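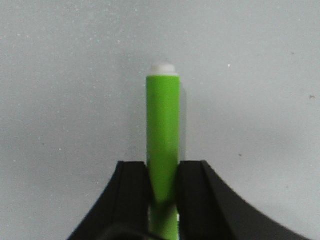
Rotulador

Tiempo de lectura: 4 minutos

El rotulador (también llamado marcador, plumón o fibra según el país) es un instrumento de escritura que contiene su propia tinta y la lleva al papel por medio de una punta porosa. Se distingue del bolígrafo en que no tiene bola, y de la pluma estilográfica en que la punta no es de metal. Se usa en la escuela, en la oficina, en el dibujo técnico y en muchos oficios donde hay que marcar superficies que no son papel.

Denominación

El nombre cambia mucho de un país a otro. En España se dice rotulador, palabra que viene de rotular, es decir, poner rótulos. En México es frecuente plumón, y en Argentina se oye fibra o marcador, según el grosor. El modelo de tinta transparente para señalar un texto se llama subrayador, resaltador o destacador.

Partes

El cuerpo es un tubo, en general de plástico. Dentro de él se encuentra el depósito, que en la mayoría de los modelos es un cilindro de fibras impregnado de tinta. La punta penetra en este depósito y toma la tinta por capilaridad. El capuchón cierra la punta e impide que se evapore el disolvente. En muchos modelos lleva un agujero pequeño, el cual permite el paso del aire en el caso de que un niño se lo trague.

Existen también rotuladores de depósito libre, en los que la tinta está líquida y una válvula regula su salida. Estos se deben agitar antes del uso y presionar varias veces contra el papel hasta que la punta toma color.

Tipos de tinta

La tinta al agua es la más común en los rotuladores escolares. Se lava con facilidad de la piel y de algunos tejidos, pero atraviesa poco los materiales lisos y no se fija en el vidrio. La tinta al alcohol seca rápido y es permanente sobre casi todas las superficies. La tinta de pizarra blanca contiene un agente que evita la adherencia, y por eso se borra con un paño seco.

Los fabricantes indican a veces la longitud de trazo. En el catálogo de la casa Disell, los modelos escolares finos alcanzan 500 metros y los gruesos 300 metros. La serie Bivska, de tinta al alcohol, declara aproximadamente 200 metros sobre papel de 80 gramos.

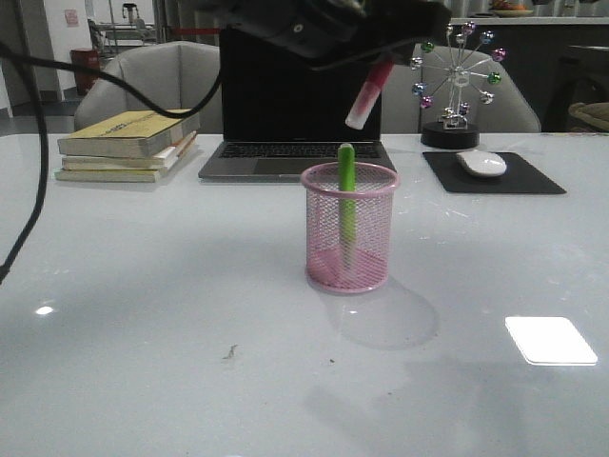
Estas cifras son orientativas, y en el uso diario el resultado suele ser menor. Influyen la presión de la mano, el tipo de papel y el tiempo que el rotulador permanece abierto.

Puntas

La punta redonda produce una línea de grosor regular. La punta biselada permite dos grosores, según la inclinación, y es la habitual en los subrayadores. La punta de pincel es flexible y se emplea para la caligrafía y para la ilustración.

Conservación

Los rotuladores de dos puntas se guardan en posición horizontal, para que la tinta se reparta igual hacia los dos lados. Los de pizarra también se conservan mejor acostados. Los de una sola punta se pueden poner de pie en un vaso, y si la tinta sale débil conviene dejarlos un tiempo con la punta hacia abajo. La firma Avlow vende para sus modelos recargables frascos de 50 mililitros.

Véase también

Bolígrafo
Subrayador
Pizarra blanca
Capilaridad
Cullinane (papelería)

Este sitio utiliza cookies propias y de terceros. Si continúa navegando, acepta su uso.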